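About Cordeiro Play Library

Cordeiro Play Library lends toys and play materials to families, childminders and nurseries in Casstead and the villages nearby. We opened in a single room behind the Zorel Street shops and have been in our present building for eight years. Membership costs £14 a year for a family and £65 for a nursery or playgroup.

What we lend

Most of our stock goes out as mixed baskets. A basket holds balls of different sizes and surfaces, soft toys, pretend food, pieces of cloth and a few ordinary household items. We find that children under five spend longer with a mixed basket than with one large toy, and it takes up less space at home.

Sorting boxes can be borrowed with any basket. Each box has a coloured top with a round hole in it, and children post things through the holes. The colours can be used for sorting games, such as balls in one box and wrappers and bottles in another. Older children often make up their own rules. The tops are paper and do wear out around the hole. Tell us when you bring them back and we will put a new one on. 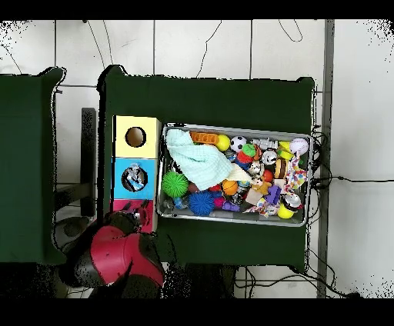
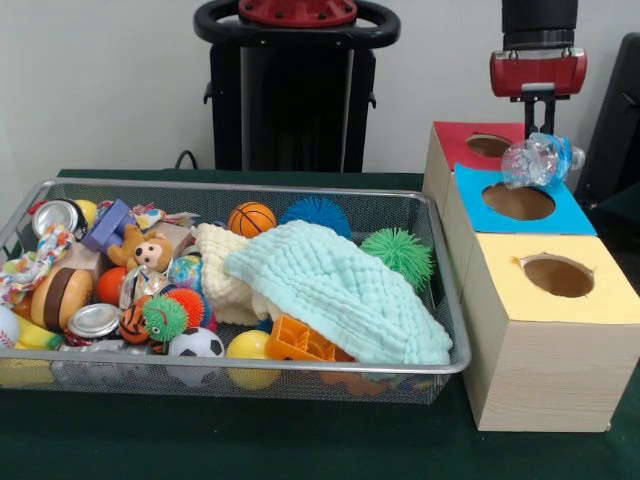
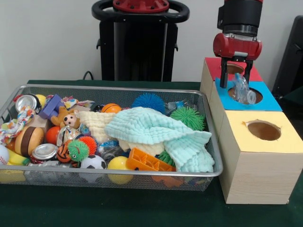 Mixed toys and household items, with sorting boxes, on our green tables.

Looking after the stock

Every item is checked when it comes back. Hard toys and rubber balls are washed in warm soapy water, and cloths and soft toys go through the machine. Anything split or chewed is taken out of use. Please don't try to mend things yourself.

Loans are for three weeks and can be renewed once. You may borrow up to 10 single toys at a time, or one basket and a set of boxes. We don't charge for normal wear. Lost items are charged at half the cost of replacing them.

Our name

The library is part of Ollia, a small charity that also runs the toddler mornings at Casstead Hall. Donations of clean toys are welcome at either address. We can't take battery toys or anything with missing parts.

We close for stocktaking in August. Loans due back during that time are extended until we reopen, with no need to contact us.

Page last updated 5/25/24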